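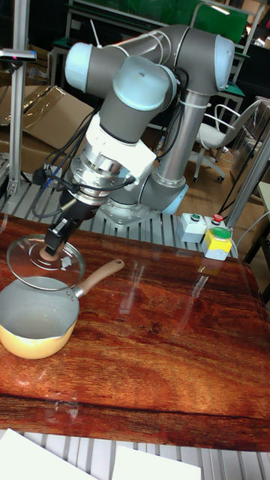 Handing a hand task to a robot arm changes the job of whoever did it before, and that part needs planning as much as the program does. Our practice task at the Wisville plant is lid handling: pick a lid up by its knob and place it on a small saucepan. It looks easy until you try it. A glass lid is round, see-through and hard to hold anywhere except the knob, and the pan has a spout and a long handle that get in the way of a careless path. The steps below are the ones we follow at Onen when a station moves from hand work to shared work. They assume the arm is installed and has passed its safety check.

Before you start

Talk to the people on the station first. Do it before any teaching is done, and do it on paid time. Tell them which parts of the job the arm will take, which parts stay with them, and who decides if the trial is stopped. If you don't know yet, say so and give a month when you will.

Then watch the job being done by hand for a full shift. Write down the small things: how a lid gets turned to check the rim, when someone sets one aside, where the finished pans go. Most of it won't be in the work instruction. At Wisville the written instruction had 9 lines and the real job had 30 separate actions.

Step 1. Set the pan position

Pick one spot for the pan and one direction for the handle. Mark both in a way the operators can see without bending down. Let them choose the direction, because they are the ones loading pans all day. Ours wanted the handle pointing away from the loading side, toward the middle of the table.

Step 2. Teach the grip

Bring the gripper straight down over the knob at slow speed. Close on the knob only and keep the fingers off the glass. Raise the lid a little, wait, and look at it from the side. If it hangs at an angle, open, shift and try again. A bad grip won't get better later in the path.

Have an operator do this with you, hands on the teach pendant. Two short sessions are enough for most people to save a point and correct it.

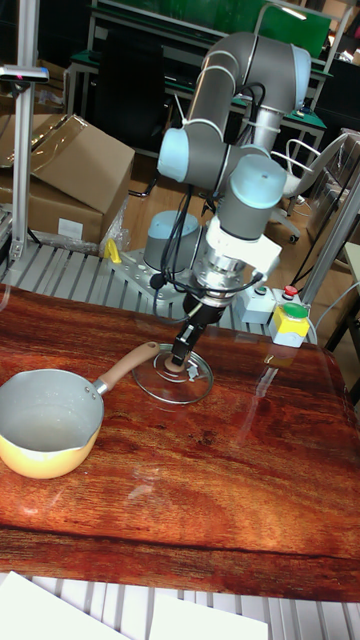 Step 3. Teach the placing move

Save a point above the pan, then a second one just over the rim. Slow down between them. Let one edge of the lid touch first if that's how your operators do it by hand - it is easier to feel contact at one edge than all the way around. Set a low force limit and stop the move when it is reached. Open the fingers, go straight up, and only then move sideways.

Run it 7 times in a row without changing anything. If one run fails, fix the cause and start the count over.

Step 4. Decide who stops it and who restarts it

Anyone may stop the arm. Write that on the station sheet and leave out any wording about asking first. Restarting is a different matter. We give it to the trained operator on the station, with no call to maintenance unless the same fault comes back. People will not press stop if every stop means a long wait and a form to fill in.

Step 5. Rewrite the job, on paper

Placing lids was nearly half of the old job here. What remains is loading, checking rims and knobs, clearing faults and logging them. Those last two are new duties. They need training time, and they belong in the job grade. Check the line rate too. We kept the old target for the first 1420 lids and looked at it again in June.

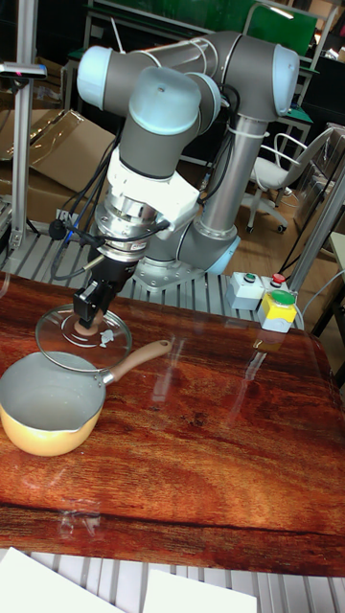
A reader at the Šindelář works wrote to say that her wrists were better after the change but the day felt longer. She missed the rhythm of the old job, and she thought checking was more tiring than placing. Her team now swaps between loading and checking at every break, and she asked us to add that here. We have since done the same at Wisville. Plan the rotation before the first live shift.

Step 6. Keep a fault log people will use

One line per fault: time, what the arm was doing, what you did. We keep ours in Vadeo, but a clipboard works. Read it together at the 2 p.m. handover and change one thing at a time.
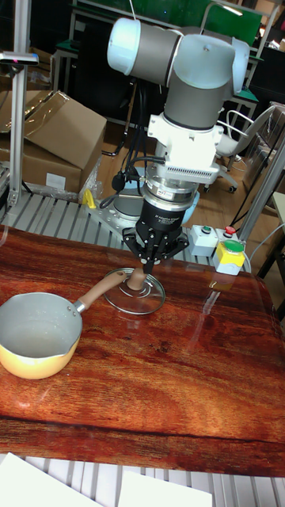
Lid held by the knob, low over the table beside the pan.

Common problems

Lid swings on the way over: lower the acceleration before you touch the grip force.

Fingers close above the knob: the saved height is off. Teach the point again with the lid lying flat.

Lid lands on the spout side and slides: check the handle direction against the mark, then the placing point.

Operators keep correcting the lid by hand: ask what they are seeing. On our station it was lids sitting slightly off center, within tolerance on the drawing but likely to rattle in the carton. We changed the placing point and left the tolerance alone.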